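Ticket: Label printer skips every second label
Site: MacLeod, packing bench
Opened by: Nayara Brito
Assigned to: Valdir Pimentel
Status: Closed

2020-09-22
Printer feeds one blank after each printed label. Started after the new roll went on this morning. Power cycled, no change.

Valdir: Which stock is it, the Kitumex or the old Plusano? And what label length is set in the driver?

Nayara: Kitumex, the 1,000 roll. Driver says 200 mm. I haven't touched it since April.

Valdir: The 200 mm setting was for the Plusano stock. Please measure one label including the gap, then run the gap calibration: hold Feed until the light flashes 2 times and let go.

Attachments (2):
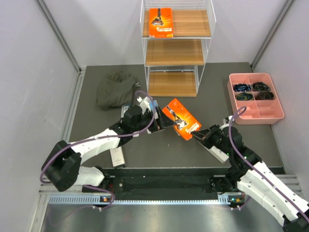
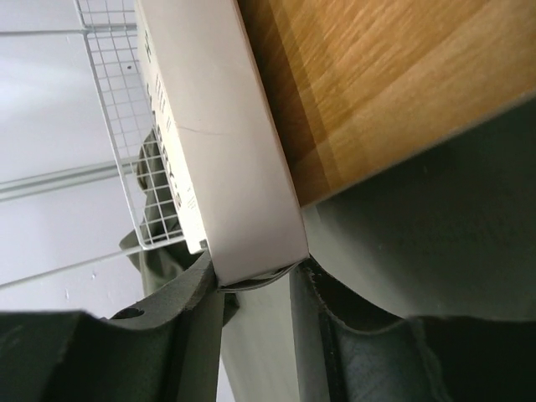 Boxes at the bench, first with the rack behind, second close up along one long box.

Valdir: Thanks. Use the narrow template for those. Did the calibration go through?

Nayara: It fed about 30 labels and stopped with a red light.

Valdir: Gap sensor is probably off to one side. Open the lid, slide the sensor to the centre mark, wipe it with a dry cloth and calibrate again.

Nayara: Done. Light is green. Changed the length in the driver as well. Test batch printed with no blanks.

Silvana Bragança: Driver default updated on the spare printer to match. Closing.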